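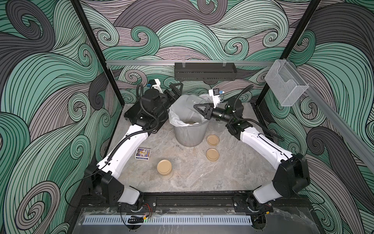

Questions we get about showing at Ovlow

Do I have to be a professional artist?
No. We have shown a retired dentist, two bakers and a man who would only describe himself as "between sheds." If you make things and would like strangers to look at them on a Thursday night, you qualify. We do ask that the work be finished, or at least that you've stopped touching it by the time the doors open.

How do I apply?
Send up to six photos of your work and a paragraph about it. One paragraph. Halvard Lie reads every application himself, and his patience for the word "liminal" ran out some years ago. There is a form on the contact page, but plain email works fine and breaks less often.

What does it cost?
The hanging fee is $60, which pays for lights, labels and the opening night wine. You'll understand once you've tasted the wine. If the fee is a problem, say so on the application and we'll waive it. You won't have to prove anything.

Do you take a commission?
Yes, 33 percent. It used to be 30, and then the rent went up. You set your own prices, and we'll tell you privately if we think they're off. Wanda Kozłowski once talked an artist into doubling hers and sold the lot, and she has been hard to live with ever since.

Can I pick where my work hangs?
You can ask. The long wall by the windows is what everybody wants, and it's also where the afternoon sun goes, so works on paper never hang there. The alcove next to the stairs looks terrible on the floor plan and sells more than anywhere else in the building.
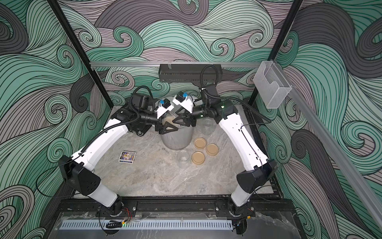 Inside the workspace.

Do you show sculpture, video, sound?
Sculpture, yes, if it can get through the door without taking the door along. Video, yes, but bring your own player and test it the day before. Sound is trickier. We share a wall with the Tomaszewski dance studio, and after the drone piece we promised them we'd keep it to headphones.

How long do shows run?
3 weeks for a solo show, 2 for a group show. July is always the open group show, where everyone who applies gets one piece on the wall, hung frame to frame like an old salon. It's hot, it's crowded and the labels fall off. It is also the best-attended thing we do, a fact the more serious members of the program find painful.

Who installs the work?
You do, with help from whoever is around. We have drills, levels, hooks and a ladder everyone complains about. Please don't bring adhesive strips. They hold beautifully until about four in the morning, and then they let go.

Is my work insured?
It's covered while it's in our rooms, up to the value on your loan form. It isn't covered in your car, on your bike or under your arm in the rain. Fill in the loan form properly – "priceless" is not a number, and the insurer has told us so in writing.

What should I write in my artist statement?
Whatever would help a person standing in front of the work. Where you made it, what it's made of, what was bothering you at the time. If you get stuck, tell a friend about the piece out loud and write down what you said. Keep it under a page. Lena Walczak edits the statements and will take out your adverbs, so you may as well do it first.

Will anyone come to the opening?
Yes. Most openings draw a decent crowd, and part of that crowd will be your relatives. We send out the newsletter and put up posters along Drirkura Street. The rest is up to you. Artists who invite people personally do a lot better than artists who post once and wait.

What happens if nothing sells?
Then you take it home, same as most of us have. We don't keep score, and it has no bearing on whether you get another show.
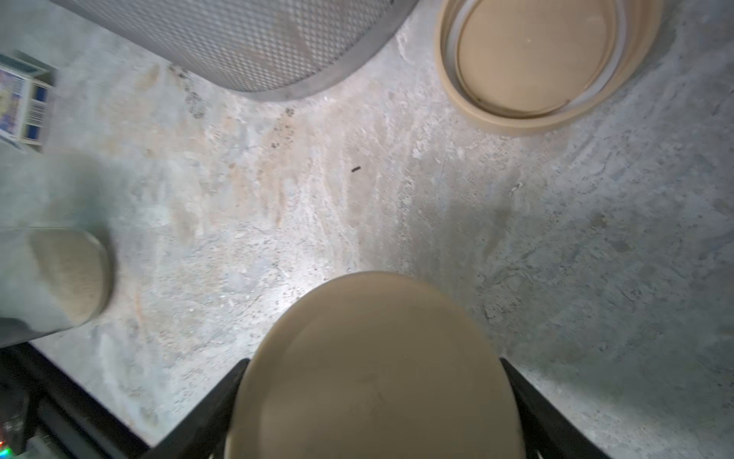

Zhuoran Lei wrote to us after a first solo show to say that selling nothing stung for a week, and then someone who had seen the drawings called to ask for a set of three, so could we please tell people to leave a stack of cards by the door. Consider yourselves told. Cards by the door.

When do I have to pick up my work?
The Sunday after closing, before five. Anything still here a month later goes into the Jilon room, where we keep the folding chairs and a very large papier-mâché heron whose maker has stopped answering our emails.

Can I apply again if you said no?
Please do. Wait a season and send something new. Ksawery Rutkowska got in on the third try and has the rejection letters framed at home, nicely too.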